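Week 7: What goes in the equipment budget

OK, so everybody's first draft has the arm on line one and then — nothing! I did the same with my first plan for Ferraro, and Aldo Galli sent it back covered in red ink.

Before you price anything, look at the job. Ours is laundry, and cloth is awkward stuff (it sags, it bunches, it hides under other cloth), so the gripper deserves its own line.
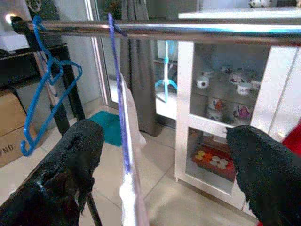
Hangers and a rail are part of the job too.
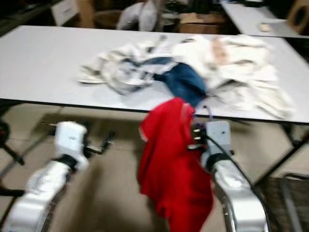
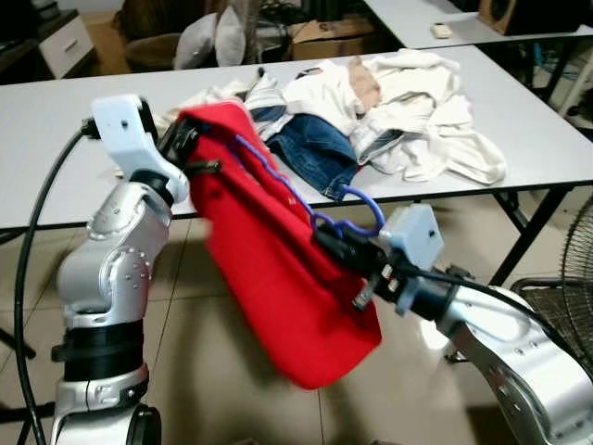
Lines people forget

- Spare fingers and finger covers. I put in 400 a year.
- Cables, clips and ties: 100.
- Tables, a rail, hangers, and a big pile of clothes you don't mind ruining.
- Floor space. Measure with the arms stretched out!
- Replacement. If the plan runs to 2033, so does this line.

Bring your revised sheet next time, with one quote from Hukar or Astach stapled on.

Questions to Cinzia Caputo, course office | Back to top

Comments

Gemma S.: Does training time go under equipment or staff?

Cinzia: Staff, but put a note on the equipment sheet so it doesn't get lost.

Rebecca O.: My Astach quote leaves out shipping — I'm asking them again.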